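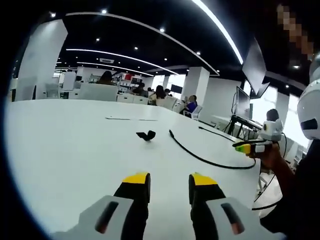 Pai

Vestico costume workshop, Forkthorpe
June walk-through: checklist with comments

Done between 8:15 and noon with the machines off for the first half and on for the second. The whole place is 2,606 square feet including the dye room and the hallway, and I love doing this walk because I always end up looking at corners I normally rush past with an armful of petticoats. OK means OK. FIX means it stays on the list until I've seen it done. WATCH means look again next time.

ENTRANCE AND HALLWAY

Front door opens fully from inside without a key — OK

Rear door opens fully from inside without a key — OK
Much smoother than in the winter! The new strike plate sits flush and the bar goes down with one hand.

Hallway clear to full width — FIX
Hat boxes again. They're light and they look harmless, but stacked against the wall they take up a third of the walkway. The top shelf in the store room has space for all of them.

Exit signs lit — OK

Floor mats flat, no curled corners — WATCH
The one by the rear door is starting to lift on the hinge side. Flipping it over will buy us a few months.

CUTTING AND WORK TABLES

Tables steady, legs locked — OK
The big pine cutting table used to rock if you leaned on it with shears. Two new bolts and it's solid as a sidewalk. What a difference.

Cables on tabletops and floor — WATCH
Cords are fine while they're in use, and they go back on the hooks when you're finished. Run them toward the back of the table where you can. Nothing crosses the aisle between tables, even for five minutes.

Shears and rotary cutters closed or sheathed — OK
Every single rotary cutter had its guard on. I checked the drawers too. Wonderful.

Pins off the floor — FIX
Magnet sweep picked up a good handful under the fitting platform. Please do a pass with the sweep after every fitting, including the quick ones. People stand there in socks.

Small parts and clips put away at end of day — WATCH
Better than last time. There's a tray at the end of each table now.

SEWING MACHINES

Finger guards fitted — OK

Belt covers on — FIX
One industrial machine (the one nearest the window) has its cover off and sitting on the shelf behind it. It's tagged out until the cover goes back. The screws are taped to the underside.

Foot pedals slide freely, cords undamaged — OK

Lamps secure, no exposed bulbs — OK
The new lamps are terrific. I could see black thread on black velvet without squinting.

Needle disposal jar present and not overfull — OK
Lid was screwed on. The jar gets swapped at the line, so leave it alone until then.

PRESSING AREA

Irons off at the switch and standing on rests — OK

Iron cords, full length inspection — FIX
I ran each cord through my fingers from plug to handle. One has a stiff, shiny section near the handle. It's in the red bin and should stay there. Cords don't get taped in this shop.

Steamer hose and tank — OK
Descaled in May and running beautifully.

Ironing board covers free of scorch holes — WATCH
Small brown patch on the narrow board, padding still thick underneath.

STORE ROOM AND RAILS

Rail load labels readable — OK
200 pounds per rail, and the labels are now on the end posts at eye level where you read them before you load up.

Rails within their load — FIX
The Ato rail is bowing. It's the one with all the wool coats, and wool coats are heavier than anybody ever believes. Move half of them to the lower rail by the door, which is carrying nothing but summer dresses. Don't add a second hook extension to make room.

Rolling racks, wheel locks — OK
All locks hold. I gave each rack a proper shove.

Stepladder feet and spreaders — OK

Heavy items below shoulder height — FIX
Two crates of boots on the top shelf. Down they come, please, and the hat boxes can go up in their place.

DYE ROOM

Extractor fan pulls air — OK
Held a strip of tissue to the grille and it stuck right away. I get a silly amount of pleasure from that test.

Containers labeled with contents and date opened — FIX
3 jars had contents but no date. If you can't say when it was opened, it goes in the disposal tub.

Gloves, goggles, aprons in reach of the sink — OK
Sizes small and large both stocked. Medium is low.

Eyewash bottles in date — OK

Floor not slippery, drain clear — WATCH
Slow to drain after a full sink. Lint, most likely. I'll pull the trap.

FIRE AND FIRST AID

Extinguishers on hooks, gauge in the green — OK

Extinguishers not hidden behind fabric — FIX
A bolt of calico was leaning right across the one by the cutting tables. Moved while I was there, but bolts keep drifting back to that wall, so I'm putting tape on the floor to mark it off.

First aid kit complete — OK
Restocked with fingertip bandages, the best thing in the box for this kind of work.

Smoke alarm test — OK
Loud!

SUMMARY

The hallway and the rail come first, then the belt cover. Everything else marked FIX can be done over the next 2 weeks. Initial the sheet by the kettle when you've finished an item, and leave the tag on until I've been back to look.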